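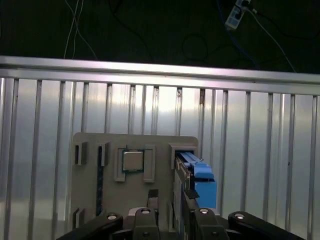
I spent most of February and all of this month getting a small office ready to move, and I said I'd write down how it went. Thread.

The office is the Plondmont branch of a bookkeeping firm called Sarkar. Six people, one copier, one very full supply closet. We moved across town to a building on Tosanari Street. I work there part time and got handed the job.

First thing I did was make a list of every service that had our old address on it. Power, water, internet, the alarm company, the bank, the post office, insurance, the state, the city. I thought I was done. I found more of them for weeks.

The ones I missed: the bottled water delivery, the shredding pickup, the domain name registration, and a trade magazine that we've apparently been paying for since before I started.

The internet install has the longest wait. Call them before you call the movers. I called the movers first, and we came close to having desks and chairs and no connection.

Ask the installer where the line comes into the building. Don't take the landlord's word for it. Ours was sure it came in by the front door. It comes in at the back, behind the water heater.

Paper files took the most time. We had more than 2344 client folders and a rule that says how long each kind has to be kept. Most of them were past that date. I pulled the old ones and my manager, I-seul Cheon, signed off on each batch before it went to the shredder.

If you do this, write the destroy date on the outside of every box you keep. Big numbers, thick marker, on the short side, so you can read it when the boxes are on a shelf.

Computers next. Back up before you unplug anything, then open a few files from the backup and make sure they're the right ones. We did the backup at lunch two days before the move and did the checking that same afternoon.

Take old drives out of any machine you're giving away or recycling. Keep a sheet with the serial number, the date, and who pulled it. Ours is one page in a binder.
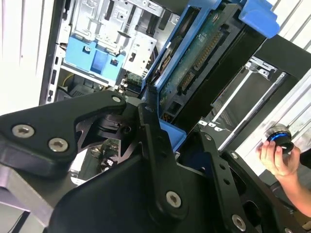

Label both ends of every cable. Masking tape and a pen is fine. I bought the fancy printed labels and ran out on the first afternoon, and the tape held up just as well.

Put each person's keyboard, mouse, power cord and monitor cable in one bag with their name on it. Put the bag in the box that goes on their desk. Do not make one big box called CABLES. I have lived through the big box at another job.

Movers: we got quotes from 2 companies and went with Estska. The other one was cheaper by the hour but charged for stairs, and we had stairs. Read the part about stairs.

Ronaldo Umali ran the crew. He walked through the old place with me the week before and asked what had to come off the truck first. I hadn't thought about it. We settled on the phones and the front desk.

Measure the doors at the new place, and then measure the hallway behind the doors. Our conference table fit through the door and would not make the turn. It had to come apart, and the bolts had been painted over at some point.

The copier is leased, and the lease says only the leasing company can move it. I found that on page four with eight days to go. They charged us for it, and they came a day after everyone else. Plan on going without a copier for a bit.

Clients got a letter, then an email, then a line at the bottom of every invoice. We still had people show up at the old door. The tenant next door let us leave a sign in their window.

Mail forwarding is slower than you'd like. Checks are the part to worry about. For the first couple of weeks I drove over to the old place every other day and looked in the box.

Things I'd spend money on again: rented plastic totes instead of cardboard, a second hand truck, lunch for everybody on both days.

Things I wouldn't: the printed labels, the color-coded floor plan (no one looked at it), the desk risers we bought before we knew how high the new desks were.

Leave yourself a day at the end for the old place. Nail holes, light bulbs, the fridge. We got the whole deposit back except for one blind that was already broken when we moved in. I had no photo of it from back then, so we paid. Take photos when you move in.

Handed in the old keys today, March 30, 2021. Two sets, plus a mailbox key I found in my coat.

A few people asked for the address change list. I'm typing it up and will add it to the end of this thread once I take our account numbers off it.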